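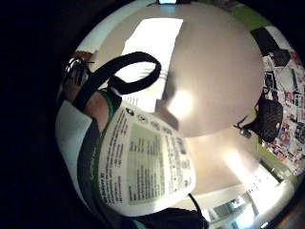 According to Jennylyn Layug, the small print on food packaging is "the only literature everyone owns and no one has finished," and the remark has followed the subject around ever since she made it in a lecture to packaging students. Small print on food packaging, also called back-of-pack text, is the collection of lists, tables, warnings, addresses and symbols that a maker puts on the side of a container that is meant to face the wall.

Overview

Back-of-pack text is usually told apart from front-of-pack text, which is larger, friendlier and mostly made of adjectives. The front says what the maker would like you to feel. The back says what is in the thing, how much of it there is, where to write if you are unhappy, and what to do with the container afterward. Some of this is required by law in most countries. The rest has piled up over the years, in the way that keys pile up in a drawer.

The parts most often found are an ingredients list, a nutrition table, a net weight, storage advice, a date or directions to a date printed somewhere else, a maker's address, and a row of symbols. Allergens may be set in bold, in capitals, or in a sentence of their own. Directions for use are common even on products where it is hard to see what else a person might do.

Order of ingredients

In most places ingredients are listed by weight, with the heaviest first. This simple rule has produced a good deal of creative work. A maker who would prefer not to open with sugar can use several kinds of it, each light enough to sit further down the list. Critics call this splitting. Makers call it a recipe.

Water is counted too, to the mild distress of people who buy soup.

The nutrition table

The table is the most orderly part of the label and the part most often misread. Figures may be given per 100 grams, per serving, or both. The serving is where trouble begins. It is set with an imaginary eater in mind, a calm person who owns a scale and stops at eleven crackers. Paraskevi Papadakis, in her short book Inside, spends a full chapter on this eater and ends up rather fond of him. She notes that he never eats from the container, never eats standing up, and has never been late for anything.

Type size

Rules on type size generally set a smallest permitted height for the letters, and designers generally meet it with nothing to spare. A few rules measure a capital letter and others measure the lowercase x, and the two methods give quite different results for the same line. Where several languages must share a label, the letters tend to shrink together until all readers are treated equally badly.

Curved containers add a problem of their own. A line of text that runs around a tub cannot be read from one spot, so the reader must turn either the tub or the head. Typesetters advise narrow columns, which fit inside the part of the curve that faces the eye. The advice is old, sound and frequently ignored.

The Clultness test

The best-known informal measure of label reading is the Clultness test, named for the design office where Ming-te Hung and Sena Gbeho worked out the method. Shoppers were handed a product they said they bought every week and asked to find one fact on it, such as the storage advice, while a clock ran. Of 800 shoppers, 699 found the fact in the time allowed. The office announced this as a triumph for label design. Gbeho later pointed out that the time allowed was 3 minutes, which is a long while to stand looking at mustard.

A second round, paid for by the grocery chain Brollow, used a shorter limit. Its results were not published. Brollow moved its storage advice to the lid the following May.

Symbols

Symbols were brought in to save words. They cover recycling, disposal, food contact, diet and various kinds of approval, and they are at their most useful to people who already know what they mean. Several look alike. The difference between a mark saying that a package can be recycled and one saying that the maker has paid toward recycling in general is well known to specialists, and to very few people holding a bin lid.

Jintana Petchrat, who redrew the symbols for the Thammasiri line of pickles and sauces, cut the set down and put a word under each one. Sales did not change. Letters to the company dropped sharply, and Petchrat has said that the man who answered them was sorry to see them go.

Collecting

Old labels are collected, though in smaller numbers than stamps or beer mats. Collectors as a rule want the whole label, back panel included, and pay more for printing errors. The most sought-after items are those with a corrected allergen line, a misspelled town, or storage advice that contradicts itself ("keep refrigerated in a warm place" is the usual example, and at least two dealers claim to have it). Soaking is the standard way of getting paper labels off glass. Printed plastic tubs have to be kept whole, and this has ended more collections than boredom has.

See also

Best-before date
Net weight
Serving size
Terms and conditions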